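Sakside Clothing Room: progress report to the Lelholm Fund
16 October 2026
Prepared by Urho Aaltonen, project lead

Dear all,

We've had a really good stretch, and I'm glad to be writing this one. When I sent the last report we were still sorting donated clothes in the hallway and stacking them wherever there was a free chair. We now have a proper room, a proper folding table and shelves that hold what we put on them. Thank you for making that possible!

What we've done since the last report

The move into the back room at Sakside is finished. The shelves went up along the long wall first, then the rails, and the big work table last of all because it wouldn't go through the door until the door came off. (It's back on. It squeaks, and we're getting used to it.)

We have put 477 garments through the room in this period. Of those, 289 have gone out to households and 79 were passed on to Avota, who take the things that are too worn to give away and cut them up for rags and quilting. The rest are on the shelves, folded and labeled by size.

Shirts are the biggest group by far. People are generous with shirts, especially office shirts, and they are in demand from anyone with a job interview coming up. They are also the thing that gave us the most trouble at the start. A badly folded dress shirt comes off the shelf with a crease straight across the chest and a collar bent under itself, and then someone has to iron it again while the visitor waits. So we spent a good part of the period getting the shirt fold right.

How we fold shirts now

We tried three or four ways and settled on one that is close to what the old Garrido laundry used to do. The shirt is buttoned at the collar and a couple of places down the front, laid out on clean brown paper and smoothed from the middle outward. Sleeves come in across the body, sides follow, and the tail comes up last. The size label goes on a paper band around the finished shirt, so you can read it without pulling the pile apart.

Thin fabrics need more patience than heavy ones. An oxford shirt more or less stays where you put it. The light summer ones slide about, and the sleeves pick up a hundred tiny wrinkles the moment you turn them over. We've found it's worth stopping after each sleeve to flatten it with the side of the hand before going on, and to get the shoulder lying smooth at that point too – a lump left at the shoulder only gets bigger as the rest goes over it.
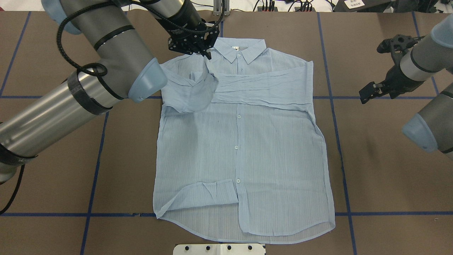 Why fold the dress shirts when there are rails in the room?

The rails fill up fast, and we keep them for coats, suits and dresses, which suffer much more from being folded. A shelf holds many more shirts than the same length of rail, and a folded shirt in a paper band is easy to hand over in a bag.

The paper on the table has been a great success, by the way. It keeps white collars clean, it doesn't snag, and when it gets tatty we tear off the sheet and roll out a new one. One roll lasts far longer than I budgeted for.

What didn't go so well

The label printer has been a headache. It jams on the narrow bands and works fine on the wide ones, so we've been writing sizes by hand in marker. It looks homemade but everyone can read it. I'd like to try wider bands before we spend anything on a different printer.

Children's clothes are still a muddle. The sizes on the labels mean something different from one maker to the next, and sorting by age doesn't work either when a four-year-old can wear anything from a 3 to a 6. For now we lay each piece against a marked strip on the end of the table and shelve it by length. It's slower than I'd like, though parents tell us they're finding things that fit, and that's cheering to hear.

We also took in more winter coats in October than the rails can carry. One rail has a noticeable sag. I've ordered a center support for it and the heaviest coats are in boxes until it arrives.

Spending

We've spent 461 of the amount set aside for fittings, nearly all of it on the shelves and the second rail. The paper, bands and markers came out of the running costs line. Nothing has gone over, and receipts are in the folder we share with you.

What's next

The center support goes in as soon as it's delivered. After that I want to run a folding afternoon for anyone who'd like to learn, starting with shirts and going on to sweaters, where we still have two rival methods and some strong feelings! We'll also write the shirt fold up on a single sheet to hang over the table, with drawings, so a new person can start without someone standing beside them.

Then there's the interview rack. Several visitors have asked whether we could set aside whole outfits, shirt and pants and jacket together, and I love the idea. It would take one short rail and a bit of rearranging by the window. I don't need extra money for it in this period, but I'd be glad to know if you see any problem with using the fittings line for the rail.

You're very welcome to come by and see the room. Mornings are best, when the light reaches the table and there's usually coffee on.

With many thanks,
Urho Aaltonen
Sakside Clothing Room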